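Why I Stopped Believing My Car Dealer's Recall Desk

April 25, 2018

I got the recall letter for my car in the same week I'd finally paid off the loan, so you can guess my mood. Passenger airbag, it said. Please contact your local dealer. Well, I did contact my local dealer, and I've been contacting them ever since!

My dealer is Borent, out on the Navarro road, and I've bought two cars from them, so I'm no stranger. The first time I called, the parts weren't in. Fine. The second time the parts still weren't in, but would I like to come by and hear about trading up? (I would not.) The third time I was told my car wasn't on the list at all, while I was standing in my kitchen with the letter in my hand. 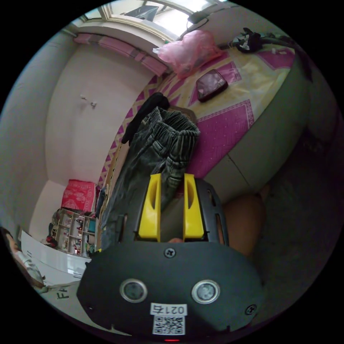

Corduroy trousers on the bed.

My neighbor Lavanya Rodrigues has the same model in a nicer color, and she went to Hunwood instead, 19 miles in the wrong direction. They took her car in on a Monday and gave her a loaner. Same letter, same part! So when the manager at Borent tells me it's all down to the carmaker, I believe maybe half of it. I'm sure there's a shortage. I'm also sure that a recall job pays the shop a lot less than a brake job, and I'd bet good money that has something to do with who gets a call back.

What bugs me most is how the whole thing depends on me. I have to open the letter, I have to phone, I have to take the day off. If I'd moved since I bought the car, would the letter have found me? My cousin Anca Olteanu bought hers used from a guy in a parking lot, and she never got any mail about it. She only looked hers up because I wouldn't shut up about mine at dinner – and sure enough, hers had an open recall that the previous owner never bothered with.

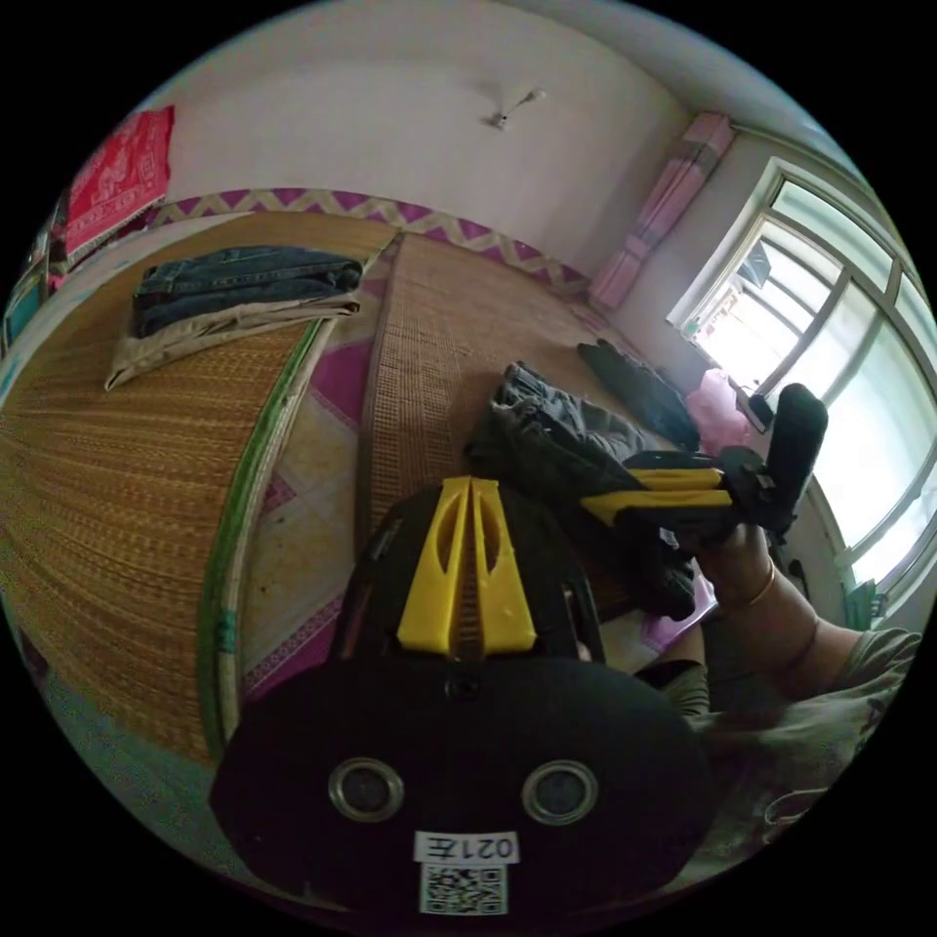
So I'd like to see a few things change, and I don't think any of them are crazy. You can't renew your plates in my state with a busted tailpipe, but you can renew them with an airbag that might throw metal at your sister. Put the recall check on the renewal form. One line, with the number to call. And if a dealer can't get you in within 30 days, they should have to hand you a loaner without you begging for it.

I know what the dealers will say, because Thodoris Zervas said it to me when I ran this by him. He ran a service department for years and he's a fair man. He says half the people who book a recall visit don't show up, and that a small shop can't keep a row of loaners sitting around for them. Okay, I hear that. Then let the carmaker pay for the loaners – they built the thing! I don't see why the person who did nothing wrong should be the one taking the bus.

My new appointment is in June. Until then my passengers ride in the back, including my mother, who has plenty to say about it.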